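Forums > Money > Insurance and Health Cover > Ambulance bill after interstate transfer

Ambulance bill after interstate transfer, does extras cover it?
Posted by Halyna Dmytriv, 7:40 pm
14 replies | 2 shares

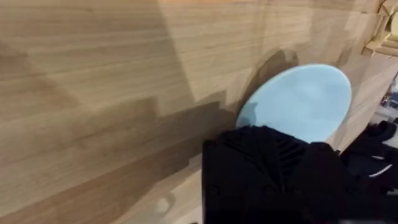

Mum was visiting my sister in Zernthorpe in December and had a fall on the back steps. The local hospital did the X-rays and then sent her by road to the bigger one at Akollow for her hip. She has now been billed $2,502 for the transfer. She's on the Wada basic hospital policy plus mid extras, and the fund has knocked it back because the transfer was "between facilities". The brochure says emergency ambulance is covered. Has anyone had one of these paid?

paperbark_6
Read the product statement and ignore the brochure. Most funds treat the trip from the house to the first hospital as emergency, and anything after that as a transfer. They're separate lines and a lot of basic policies leave the second one out.

Ustyna Shevchuk
I'd go to the hospital before the fund. If she was admitted as a public patient at Zernthorpe, the sending hospital sometimes wears the cost of moving her. Ring the accounts office and ask who requested the transfer and what her status was at the time.

gazza_t
Hospital won't pay it. She's from interstate, so she gets charged as a non-resident. We went through the same thing with Dad and ended up on a payment plan.

Ustyna Shevchuk
Depends on the state and on the agreement between them. Dad's might have been billed right and hers might not. It's a phone call.

gazza_t
It was four phone calls in our case, but sure.

Halyna Dmytriv
Thanks. She was public, she never signed the form to use her private cover. Does a pension card make any difference? She has one.

paperbark_6
It might in her home state. Some of them cover cardholders when they travel and some don't. Send the ambulance service a copy of both sides of the card and ask for the account to be put on hold while they check. Ours gave us 30 days.

mallee_root
Slightly off topic, but I dropped ambulance from my extras and took out a separate membership with Emari. Costs less and includes transfers if a doctor signs off on them. Won't help with this bill, as you can't backdate it.

gazza_t
Check the waiting period on those before you cancel anything.

Ustyna Shevchuk
Agree with gazza on that one. Halyna, also ask Wada for the refusal in writing with the clause number. You'll need it if you go to the ombudsman.

Halyna Dmytriv
Rang Akollow this morning and they said the request came from Zernthorpe, coded as urgent. The accounts person there is back after lunch. I've sent the card copies off and asked Wada for the letter. Will post when I hear.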